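About Plida

Small shop, 5 of us, upstairs from a tile store in Nusbridge. We test whether machines can do chores. Ordinary ones. Plugging things in, clearing a bench, folding a dish towel, putting screws back in the right bin. Short answer so far: some of it, slowly, on a good day.

Started by Laurinda Matos and Simin Daneshvar after they both left a packing line at Toft. Laurinda fixed the machines there. Simin wrote the schedules. Both had sat through a lot of sales demos and wanted to know what the things did on the second shift, with the lights half off and a box crushed on one corner.

What we do

Manufacturers and care homes send us a list of chores. We try them, by hand first, then with hand-held grippers, then with the machine. 25 tries per chore, same bench, same instructions. Then you get a report. Plain words, failures included. If a chore isnt worth automating yet we say so and the invoice is the same.

Current work

Cords and outlets, mostly. Everybody's home has them and every workshop too. Cords are a pain, they bend where you don't want and spring back. Simin runs the power strip chore: pick it up, turn it, set it down straight, cord out of the way. Simple for a person. With two grippers you find out how much your fingertips were doing.

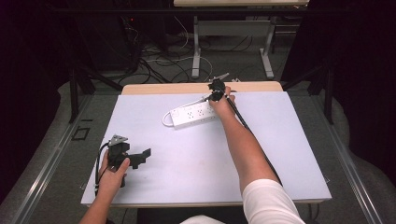

Can a machine do my housework yet?

Parts of it. Vacuuming a clear floor, fine. Moving the same cup to the same shelf, mostly fine. Laundry from basket to drawer, still no, and we wouldn't leave one alone with a sink of glasses.

On the shop floor it's better. Parts come in one shape, benches stay put. Our longest running job is bin sorting for Midesow, 2748 tries logged as of 12/9/24, and we stop at 3000 and write it up. Flat washers good. Anything in a plastic bag, bad. The bags get their own chapter.

Who we work with

Mostly firms under a hundred people, plus two care homes and a school kitchen. We don't sell robots and don't take commision from anyone who does. We also don't do drones, please stop asking.

Visiting

Come by, but write first, the stairs are steep and the bell is broken. Closed in August. Bring a chore if you have one, the duller the better. Laurinda answers most of the mail, Simin handles quotes and anything with a deadline on it.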